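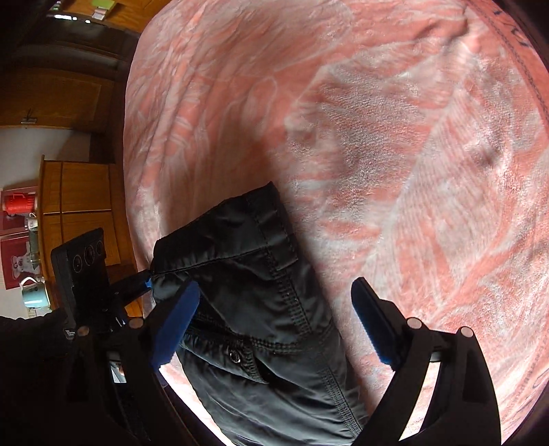
Rocío Carretero wrote in to say that every folding guide she has tried promises a neat drawer and leaves her with a black lump she has to refold by dinner. Fair enough. We get a lot of mail like hers, and most of the questions below come from it.

Do slippery nylon-type clothes stay folded?

Not for long, whatever the videos tell you. Smooth fabric slides on itself. A long, firm bundle with one end rolled in tight holds better than a flat square, but don't expect it to survive someone digging under it.

Is the bed a good place to fold?

It's where most people do it. A plush fleece blanket grips slick cloth a little, and that helps. It also gives way when you press down, so creases come out soft. If you want sharp edges, use a table.

Should I close zippers and snaps first?

Close them. We were doubtful about this one and tried it both ways on a jacket from the Robles outlet. Closed, the front stayed lined up. Open, one side crept out every time.

Do I need a folding board?

We tested the Zirnen board and would not buy it again. It's fine for T-shirts. Anything with thick seams or a gathered edge pops back up before you get to the next panel.

What about the Nastik method, 100 items in one evening?

We'd like to meet whoever managed that. Our winter closet came to 159 pieces and it took two evenings, with a break for soup – and some of it was folded badly.

Are vacuum bags worth it?

For spare blankets, maybe. For padded jackets we have doubts. The Dimirano set we bought in January let air back in, and the jackets came out with hard wrinkles that took days to drop.

How do I tell black clothes apart once they're folded?

Leave a seam, snap or zipper facing up. Labels are sold for this too – we stopped using ours.

Can I leave things folded until next winter?

Yes, if they went in clean and fully dry. Check the pockets.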